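Plavley 把两款夹爪、两套控制器放到一起比了一轮：挂衣服这件事，我们试给你看

Plavley 新闻稿 四月

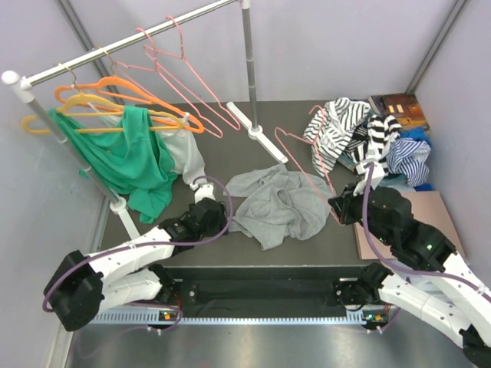 Drurlow 那边看完初稿回的第一句话是，光比夹爪没有意思，控制器不换着跑一遍，最后谁也说不清功劳算谁的。这话我们认，所以原本只打算写夹爪的一篇稿子，拖了两周，变成了现在这么长。

先说正事：从本月起，Plavley 的双臂台面评测对外开放，第一批结果今天放出来，参评的是 Llewellyn 的窄指夹爪和 Dilside 的宽指夹爪，控制器两套，一套是我们自己的，一套是 Drurlow 提供的。四种组合全部跑完，总共 659 次尝试，原始记录都可以来信索取，不收钱，也不用签什么东西。

为什么选衣服和衣架？我做夹爪评测好几年了，方块、杯子、螺丝盒都抓腻了（真的，抓到后来看见木方块就想打哈欠）。这些东西的好处是稳定，坏处也是稳定，随便哪家的夹爪拿过来，分数都挤在一块儿，看不出高低。衣服就不一样啦，软的，会塌，会卷，抓住一个角，另一个角不知道跑哪儿去了。衣架更气人，铁丝的那种细得要命，夹口稍微歪一点，它就在指尖里打转；塑料的粗一些，好夹，可是几个叠在一起挂着的时候，想单独取一个出来，旁边的也跟着晃。所以我们把两样放在同一张台面上，两条臂一起干，一条对付布，一条对付衣架。

任务一共 12 项，从最简单的“把空衣架从杆上取下来”，到最折腾人的“把摊在地上的衣服套上衣架再挂回去”。每项怎么算成功，我们写得很死：衣架钩子要完全搭在杆上，松手之后 20 秒内不掉，才算一次。衣服挂歪了算成功，只挂住一边肩膀的算半次。这个半次吵了很久，到现在我们内部还有人不服气。

说说结果里我觉得有意思的地方。

Llewellyn 的窄指，对付铁丝衣架非常痛快。指尖能伸进衣架和杆之间那一点点空隙，夹住以后基本不转，把衣架斜着提起来换方向，也稳得住。可是一到布料就露怯了，尤其是薄的、皱成一团的，它夹得住，就是夹得太少，提到一半经常滑下去，只好回头再夹一次。我们把夹持力往上调过，滑是少滑了，布上留印子，那件衣服后来就一直带着两道褶。

Dilside 的宽指正好反过来。抓布一把就是一大片，很少失手，从衣服堆里往外拽东西也有劲，问题是常常一次拽出来两件。挂杆上的衣架它要绕远路，正面进不去，得从下面往上够，慢。不过它有一个我特别喜欢的地方：换指尖只要拧两颗螺丝！窄指那边要拆线、要重新标零位，测试那几天我的手上全是小口子。

控制器这块，差别比我想的大。我们自己那套走的是位置控制，路径规整，重复性好，碰到硬的东西很放心，可衣服稍微挪了位置，它还是往老地方去，夹一口空气回来，看着挺心酸的。Drurlow 的那套带力反馈，碰到东西会让一让，插进衣服下摆找边的时候明显更从容，代价是整体节奏拖了下来，同一项任务平均要多花 7 秒。多这几秒值不值，看你拿它干什么。要是流水线上挂统一的工服，我会选快的；要是衣服五花八门，我宁可等。

四种组合里，总成绩最好的是 Dilside 宽指配 Drurlow 控制器，最差的是 Llewellyn 窄指配我们自己的控制器。对，我们自家的垫底，稿子照发。只看衣架类任务的话，窄指配 Drurlow 排第一，而且领先不少，所以只看总分挑夹爪的朋友请多翻一页，分项表比总表有用得多。

还有几件零碎的事交代一下。线缆一定要留够余量，又不能留太多，我们第一天就有一条线绕过腕部以后绷得太紧，转到一半自己停了，后来重新走线，从底座松松地绕上去，才安生。衣服不要每次都摆得整整齐齐，我们特意规定每轮开始前随手一扔，扔成什么样就什么样，两家夹爪用的是同一批衣服。颜色和花纹也故意混着来，条纹的最让视觉部分头疼，叠起来以后哪条边是谁的，相机常常认错，这笔账我们没有算在夹爪头上，单独记了一栏。

有人会问，为什么不直接做一左一右两种夹爪混装？想过，也偷偷试过几次，窄指拿衣架，宽指抓布，看上去挺顺的。可是次数太少，我不想拿出来当结论，放到第二批里正式做。第二批还准备加上夹克和带帽子的衣服，拉链拉上和拉开各算一项。

想送夹爪、机械臂、相机或者控制器来参评的厂家，请直接写信到 Plavley 评测组，说明接口、重量和供电方式就行，样机往返运费我们出一半。送来之前请先自己装一遍，螺丝带齐，上一轮有一家少寄了转接板，我们干等了好几天。每周一下午台面开放参观，可以自己带衣服来，太厚的羽绒服先别带，眼下这两款夹爪都还拿它没办法。

完整的分项表、评分细则和失败记录随本稿一并提供给媒体，转载请保留 Plavley、Drurlow、Llewellyn 和 Dilside 的名称，分数请连同测试条件一起引用。

Plavley 评测组 供稿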